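Skerkside Gets Its Gripper Back After Pad Change

Skerkside has put its hand-held gripper back to work after a repair to the jaws. Technician Murali Shenoy fitted new finger pads and reset the opening after 370 grasps on dishes and other household items.

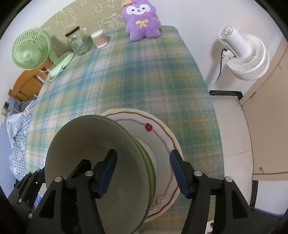
Shenoy said the old pads had started to slip on glazed rims. He now checks the plate screws every 100 grasps and wipes the pads at the same time. The job took 22 minutes.

Fitzgerald Greenberg, who runs the bench, has ordered a spare set of pads from Zerner. They are due in September.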